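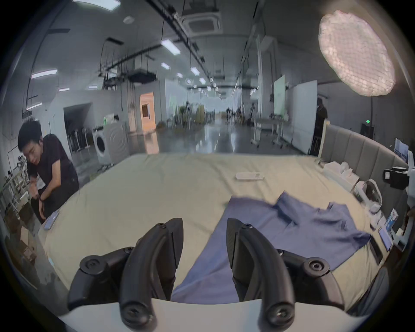 What do you do with clothes that aren't dirty enough for the wash but aren't clean enough for the drawer?

Give them a spot of their own. Mine used to live on the bed until bedtime and then on the floor until morning, and that's how I ended up writing a whole gallery page on folding!

Welcome to the June page of my tidying gallery. This one is all about the bed as a work surface, and it's a long chatty one for such a short gallery (sorry, I get carried away with laundry). Beds are great for folding. They're wide, they're soft, and you can spread a sleeve out without knocking a mug over.

The picture up top - a crumpled blue garment lying diagonally across a pale beige sheet, with a tissue box and a few other small things over by the gray headboard. I love a plain sheet for this, you can see every crease you're about to chase.

My method, for anyone who asked after the last page: shake it once, lay it face down, smooth from the collar out to the sides, then fold both sleeves in and bring the bottom up in 2 goes. Naheed Awan taught me to do the smoothing with the flat of my forearm and I've never gone back. Yasir Rana rolls everything, and his drawers do look fantastic, but I can't find a thing in them.

Phones, cards and tablets go to one side before you start. I once folded my bus pass into a pillowcase and it stayed there for 12 days - I'd already paid for a new one.

Nusrat Gilani wrote in to ask about blue things fading. I wash mine inside out on cold and dry them in the shade, and the oldest one is still a decent blue. If yours bleeds color, keep it away from pale sheets until it's bone dry. I learned that on a cream duvet cover from the Vakbridge market, which is now sort of a cream and sky duvet cover.

Next page is towels, and Shoaib Magsi has promised me up to 189 of them from the guesthouse, so I'd better clear some shelf space.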